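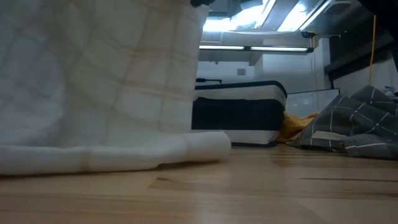

Seat power on Prota 711: what the outlets deliver

March 9, 2020

Prota finished fitting seat power to its narrow-body planes over the winter, and the airline now lists "power at every seat" on the booking page for the Ustska to Rorkstead route. The wording is accurate as far as it goes. It does not say how much power, and the answer depends on who is sitting next to you.

I flew it both ways last month with a plug-in watt meter, a laptop and two chargers. The flight is 2,414 kilometers, long enough to drain my laptop from full if I work the whole way, so the result matters to me.

The hardware

Each block of three seats has two AC outlets and three USB ports. The AC outlets are under the seat, between the front legs, and take most plug shapes. The USB ports are in the seat back, below the tray. Everything in the block runs from one supply box made by Aguirre, bolted under the middle seat. If you have the middle seat, you lose part of your foot room to it. A small bag still fits beside the box, on its side.

The label on the box gives 200 watts as the limit for the block. That covers both outlets and all three USB ports together.

What I measured

Outbound I was in row 26, window seat, with the middle seat empty. My laptop charger pulled its full load from a few minutes after takeoff until the crew turned the system off for landing. The meter stayed steady. The plug did not stay steady – the socket grips loosely, and a knee against the cord was enough to break contact twice.

On the return all three seats were taken. The person on the aisle had a large laptop with a heavy charger. When both of us were charging and a phone was added on USB, my outlet shut off. The green light next to it went out and came back about a minute later. This happened four times before I gave up and switched to the phone-size charger, which charges the laptop slowly but never tripped the limit.

As far as I can tell, the box does not share power between outlets. It cuts off whichever outlet it ranks last. In our block that was mine. I would like to know if the window side always loses, but one full block is not enough to say.

The USB ports are the older flat type. Mine gave enough to keep a phone level while playing video, and a slow gain with the screen off. A tablet lost charge while in use.
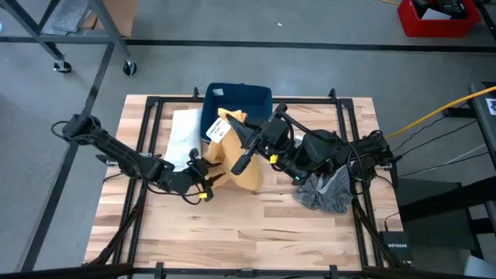 One reader wrote after my earlier post on this route that the outlets on the same flight stayed dead for the first hour, and that the crew had to reset the row from a panel in the galley. The reader added that the reset worked right away and that asking sooner would have saved a lot of fiddling with the plug.

I did not need a reset on either leg, but the panel exists. A crew member confirmed that it works by zone, so a reset drops power to several rows at once for a short time. They prefer to do it only when more than one passenger reports a fault.

Settings that helped

Lower the draw before you plug in. On my laptop, setting the charge limit to 80 percent and dimming the screen cut the load by about a third. Starting with a nearly empty battery is the worst case, as the charger runs at full output for the first part of the flight. I now charge at the gate in Ustska, where the wall outlets by the windows work and the ones on the pillars mostly do not.

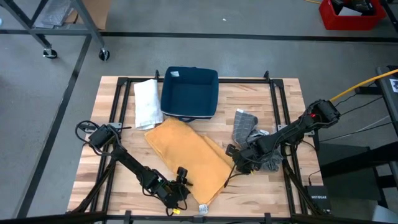
A low-watt charger is the better thing to pack for this plane. It also weighs less, and it sits more firmly in the loose sockets than a brick hanging off the plug. A short extension cord would fix the grip problem too, but Prota's rules say no extension cords at the seat, so I left mine in the bag.

The seat map on the airline's site still shows the power symbol over every seat with no wattage. I sent a note through the contact form asking for the number to be listed and have a case reference but no reply. I have the same flight booked again in June, on the aisle this time, and will bring the meter.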